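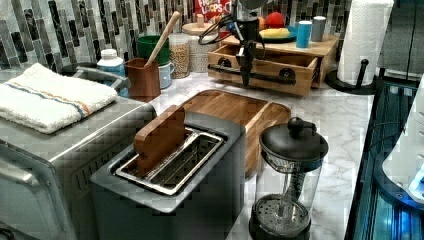
Trinden扩建细胞培养车间 下游纯化改为连续运行

生物工艺企业Trinden周日宣布，位于Tautahi的生产基地扩建工程已经完工，新车间进入设备确认阶段。扩建后，该基地新增一条1000升规模的一次性生物反应器生产线，并配套一套连续层析系统，用于单克隆抗体和重组蛋白的临床阶段生产。

据公司介绍，新车间面积为3038平方米，分为种子扩增、主培养、收获澄清、纯化和缓冲液配制五个区域。缓冲液配制区与纯化区之间改用管道直接输送，原先用移动储液袋转运的做法在新车间中不再采用。旧车间继续承担小规模订单和工艺开发批次，短期内没有停用计划。

这次扩建的重点在下游。过去几年，上游细胞培养的表达水平不断提高，同一台反应器每批产出的目标蛋白明显增加，纯化环节却常常跟不上。Trinden在公告中承认，旧车间多次出现反应器已经空出、纯化柱仍在处理上一批料液的情况，排产只能以层析步骤为准。

新车间的捕获步骤采用多柱层析。与单根大柱相比，多柱系统把填料分装在几根较小的柱子里，一根柱子上样接近饱和时，流出的料液进入下一根，已经饱和的柱子随即转入清洗、洗脱和再生。这样做可以提高填料的利用率，也能缩短料液在储罐中的等待时间。公司选用的是Drekari公司的设备，控制软件由双方共同调试，紫外检测信号用于判断换柱时机。

多柱系统的阀门和管路比单柱复杂，微生物控制的难度也相应上升。Trinden表示，所有流路在使用前都要经过在线消毒，进料端加装了除菌级过滤器，并在捕获和病毒灭活之间设置了取样点。若取样点检出异常，系统会把后续料液切换到隔离袋中，等待质量部门判定。

低pH病毒灭活仍保留批次方式。收集到的洗脱液分别进入两个搅拌容器，一个容器进料时，另一个完成调酸、保温和中和。公司曾评估过管式连续灭活，但考虑到停留时间分布的验证工作量较大，决定先沿用监管机构较为熟悉的做法，待积累足够数据后再作调整。

首个进入新车间的项目代号为Aka，是一种重组融合蛋白，目前处于临床早期。该项目此前在旧车间采用补料分批培养，收获后经深层过滤澄清，再进入单柱捕获。转入新车间后，细胞株和培养基配方不变，补料策略也基本沿用，变更主要集中在收获时间和捕获步骤上。

融合蛋白对在培养液中停留的时间比较敏感。培养后期细胞活率下降，破裂细胞释放出的蛋白酶会切断连接肽，使产品中的片段比例升高。Aka项目组因此把收获标准从固定培养天数改为以活率为主、代谢物浓度为辅的判断方式，并要求收获后尽快完成澄清。公司没有公布具体的活率下限，只说明这一数值由小试和中试数据共同确定。

工艺转移期间，项目组在缩小模型上完成了342次层析循环，用来考察填料寿命、载量变化和宿主细胞蛋白的清除情况。结果显示，动态载量随循环次数缓慢下降，压力曲线没有出现突变，洗脱液中的聚集体含量保持在内控标准以内。填料的最终使用次数上限还要结合生产规模下的数据来定，在此之前，新车间会按较保守的次数更换填料。

按照计划，新车间先进行水运行和缓冲液运行，随后开展工程批生产。工程批所得产品不用于临床，主要用于确认设备参数、培训操作人员和收集可比性研究所需的样品。可比性研究将对照新旧两个车间的产品，项目包括糖型分布、电荷异构体、聚集体、片段和生物活性。只有在可比性得到确认之后，新车间的产品才会用于后续临床试验。

在人员方面，新车间分为7个班组，其中纯化区的班组需要先完成连续层析操作考核。原有的单柱操作人员可以报名转岗，培训内容包括换柱逻辑、报警处理、偏差记录，以及停机后的恢复步骤。公司说，恢复步骤是培训中用时最长的部分，操作人员要学会判断哪些柱中的料液可以继续处理，哪些必须排放。

批次定义也作了相应规定。下游虽然连续运行，每一批产品仍以一台反应器的一次收获为界，两次收获之间系统要完成清洗和空白循环，料液不作混合。这样一来，原料追溯和偏差调查可以沿用现有的文件体系，批记录的改动也限于纯化部分。

对于上游是否改用灌流培养，Trinden表示暂无安排。灌流需要持续供应培养基，细胞截留装置也有堵塞风险，对目前以临床样品为主的订单结构来说，投入与收益尚不匹配。不过，新车间在主培养区预留了截留装置的接口和培养基输送管道的位置，种子扩增区也可以改作高密度种子培养，以缩短主反应器的占用时间。

新车间的废液处理与旧车间共用一套灭活系统。扩建期间，该系统增加了一个收集罐，以应对连续层析运行时持续排出的清洗液。公司同时调整了再生液的浓度和用量，相关清洗验证仍在进行，完成后将与工艺验证方案一并归档。

Trinden没有披露扩建的投资金额，也没有公布新车间承接外部订单的时间。公司表示，Aka项目的工程批结束后，会根据设备运行情况决定下一个转入的项目。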